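Wireless Coverage in the Prikholm Teaching Block: Project Report
Submitted Friday, August 21, 2020

1. Background

The project looked at wireless coverage on two floors of the Prikholm teaching block. Students had reported slow connections in the afternoons, and the usual answer was to restart the access point. We wanted to know if the problem was signal strength or the number of devices sharing each point.

The block has a wired backbone and Turia access points on the corridor ceilings. The rooms themselves have no access points, so every signal has to pass through at least one wall.

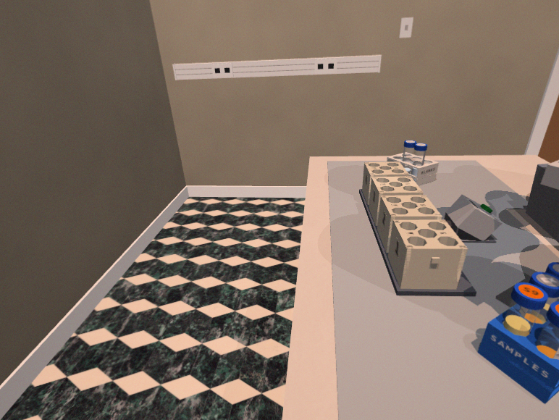 Access point placement was the first thing we planned for. A point in a room needs a cable route as well as a clear signal path, and the cost of the route often decides the matter. Where trunking is already fixed along the back wall above bench height, as it is in the laboratory, a new run could be kept off the floor. We marked such rooms as the cheaper options in our layout.

2. Method

Readings were taken with a laptop running Nudo, a survey tool that logs signal strength, channel and noise. We took 507 readings in the corridors and 2945 in the rooms, all during January. Each position was measured in the morning and again in the afternoon. Doors were kept shut, as an open door changed the result by several decibels. 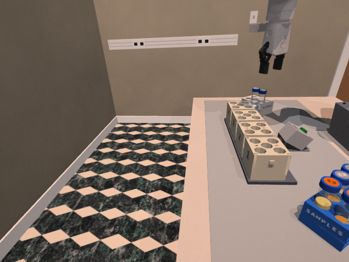 Figure 2. Corner of the laboratory, with the rail high on the back wall.

We had meant to log for a full day in each room but the laptop battery did not allow it. The afternoon figures therefore cover a shorter period than the morning ones.

3. Results

Signal strength in the corridors was good throughout. In the rooms it dropped with distance from the door, and the far corners on the upper floor were close to unusable. Afternoon speeds fell even where the signal stayed the same — this points to crowding on the channel.

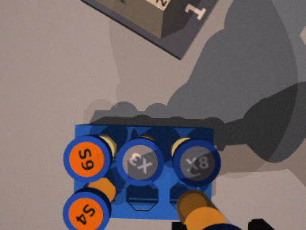 Two neighbouring access points on the upper floor were also set to the same channel. Moving one of them helped, but only in the rooms between them.

4. Costs

The Ghasemi price list puts the added points, cable and fitting at more than 3000 pounds for both floors. Doing the upper floor first would spread the cost. Changing the channel plan costs nothing and should be done before any equipment is ordered. The readings should then be repeated in the same positions, with the doors shut.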